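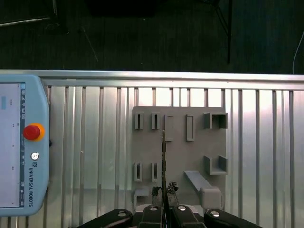
Clock domain crossing, part 2. Last time we did the two-flop synchronizer for a single bit and ran out of time before reset, so reset comes first today. A reset is an input like any other input. It shows up whenever it wants, with no regard for your clock. Same goes for anything a person presses, like a button. The hand that hits it doesn't know where your clock edge is. So treat every signal from outside the chip as asynchronous until you have written down why it isn't.

Reset, the rule
Assert asynchronously, deassert synchronously. Going INTO reset can happen any time, flops have an async clear pin, fine. Coming OUT is the dangerous edge. If release lands too close to a clock edge, some flops leave reset this cycle and some the next. A one-hot state machine can come up with two bits set, or none. It will then sit there forever and you'll blame the software team.

Recovery time = how long before the clock edge reset must be released.
Removal time = how long after the edge it must stay asserted.
Same idea as setup and hold. Tool checks both, but only if you constrained the reset. Check your constraints file.

Circuit: two flops in series, D of the first tied high, both async-cleared by the raw reset. Output of the second one is your clean reset. One of these PER CLOCK DOMAIN. Don't make one and fan it out to three domains, I saw this in four lab reports last term.

Metastability, quick review
Flop samples while data is moving, output hangs somewhere in the middle, then falls to 0 or 1 at some later time. You can't prevent it. You can give it time.

MTBF = e^(tr / tau) / (Tw * fclk * fdata)

tr = resolution time you allow, tau and Tw come from the cell library. Note where tr sits. It's in the exponent, so a little more slack helps enormously, and a little less hurts the same way. This is why you put NO logic between the first and second synchronizer flop. Not even an inverter. Place them close together too, wire delay eats tr just like a gate does.

Worked numbers: clock at 800 MHz gives a period of 1.25 ns. Take off clock-to-q and setup, and what's left is tr. At 1,000 MHz the period is 1 ns, so you lost a quarter of a nanosecond out of the exponent. Do the homework problem with both and compare. People are usually surprised. If the number comes out too small, add a third flop and redo it.

Multi-bit crossings
Do NOT put a two-flop synchronizer on every bit of a bus and call it done. Each bit resolves on its own, so for a cycle you can read a value that was never sent. Going from 0111 to 1000 all four bits change. You could catch 1111, or 0000, or anything.

Options:
Gray code. Only one bit changes per step, so the worst case is you read the old value or the new one. Good for counters and FIFO pointers. Useless for random data. Also only works if the counter steps by one, and the Gray value has to come straight out of a register, not out of the binary-to-Gray XORs. Glitches.
Handshake. Hold the data still, send a request bit across (synchronized), receiver grabs the data, sends an acknowledge back (also synchronized). Slow but solid. Use it for config registers.
Async FIFO. For anything with real throughput. Dual-port memory, write pointer in one domain, read pointer in the other, Gray-coded pointers go across.

FIFO full and empty
Pointers get one extra bit so you can tell full from empty. Empty: pointers equal, all bits. Full, in Gray code: top two bits differ, the rest match. Draw it for depth 8 and convince yourself, it's on the midterm.
The synchronized pointer is always a bit old. So full might stay high a couple of cycles after space opened up. That is safe. Pessimistic flags waste a little bandwidth, they don't lose data. Students keep trying to "fix" this. Leave it alone.

Reconvergence
The sneaky one. Two control bits, each correctly synchronized, then combined in logic on the far side. Each sync can take one cycle or two, so they may arrive on diferent cycles. Simulation with plain RTL never shows it. Fix: combine them before crossing, register the result, send one bit.

Pulse crossing, fast to slow
A one-cycle pulse in the fast domain can fall between two slow edges and vanish. Turn it into a toggle, sync the toggle, then edge-detect (XOR with a delayed copy) on the other side. Pulses have to be far enough apart for the slow side to see each toggle. If you can't guarantee that use the handshake.

Case from the reading
The Ronitier write-up by Orvokki Karppinen, section 9. Read the part on lint waivers. First CDC run on the block gave 395 violations, most of them the same missing constraint repeated over and over. The real bug was a status bus from the Jutier interface, synced bit by bit. It had been waived along with the noise. Lesson: fix constraints first, rerun, then look at what is left. Never waive by wildcard.

Lab 4
Starter code is in the Yupanqui folder. Build the async FIFO, depth 16, width 8. Testbench must run with both clock ratios and random jitter on the sync flops. Turn in RTL, waveforms, and the CDC report with a one-line reason for every waiver. No reason, no credit.
Angeliki Margaritis is covering lab hours through March, questions about the testbench go to her and not me.

Next time: clock gating, glitch-free clock mux. Skim chapter 7 befor class, skip the part on PLLs.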